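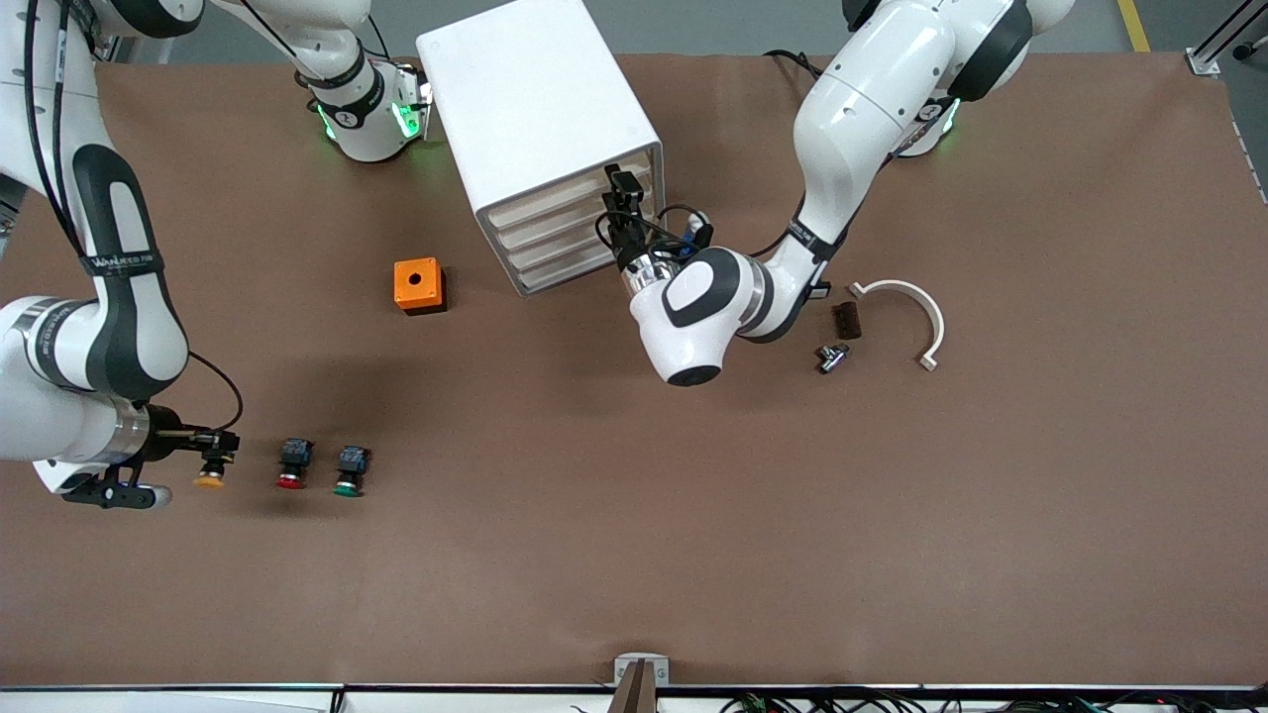
Ruwan Gazi thinks I have gone soft on failure rates. He wrote to me after my last column and said that a method which succeeds 26 times in a row on three push buttons has told you something about push buttons and very little about robots, and that people like me, who get excited in print, ought to wait until somebody tries it in a different room with a different lamp. I have been chewing on that letter for longer than I'd like to admit, partly because he is a better engineer than I am and partly because I think he's right about the lamp and wrong about the buttons.

So let me make my case for the buttons, and bear with me, since I tend to come at these things the long way around.

The work we were arguing over is a two-armed sorting and stowing study that the group calls Somo. One arm picks up a small part, the other deals with a drawer, and the trick they are testing is that neither arm is handed a script for the other. Both are driven by a single policy learned from people steering the arms by hand. There were 300 demonstrations in the first set, which in this field is neither stingy nor lavish. What I found interesting was what the group did next. They threw a good share of those demonstrations out.

Hülya Akgül led that part, and her reasoning was simple enough that I wish I'd thought of it. When a person steers two arms at once, the person gets tired, and a tired person makes one arm wait while the other finishes. Do that often enough and the robot learns to wait too. You end up with a machine that holds a button in the air and dawdles over it, politely, for no reason, because it learned its manners from somebody at the end of a long afternoon. So she went through the recordings and kept the ones where both hands were busy together. Less data, and the arms stopped standing around.

Now, Ruwan would say (he did say, at some length) that this is just cleaning your data, and people have been cleaning their data forever. Sure they have! But mostly they clean out the failures. They drop the takes where the part fell on the floor. Hülya was dropping takes that had gone perfectly well, takes that any of us would have called a success and been proud of, and I think that takes some nerve. It also takes a lot of patience with video, and patience with video is a thing we hardly ever give people credit for in a paper.

And this is where the buttons come in. A push button is a homely little object. It's the sort of thing you find in a bin at the back of a supply shop, and I understand why a reader sees three of them in different colors and thinks of a toy set. But if you want to know whether two arms are really working together, you don't want a hard object. If the object is hard, you'll spend your whole study on the grasp, and whenever something goes wrong you won't know whether the arms failed each other or one of them simply couldn't hold on. Keep the part easy and the timing is what's left to look at. My grandmother taught me to fold pie crust with cheap flour for much the same reason, and my crusts were terrible, but I learned what my hands were doing.

Where Ruwan has me is on the room. The whole study was done at one table, and the follow-up, called Pano, moved to a second table in the same building with the same overhead lights. I asked Yoshinori Wada whether that counted as a new setting and he laughed for a while and then said no. They plan to try a harder move in December, with a window. I'd like to see it before I say anything grander than I've already said, and I'd like them to publish the bad runs along with the good ones, all of them, with the dawdling left in.

I've told Ruwan he can have the column that week if the window wins.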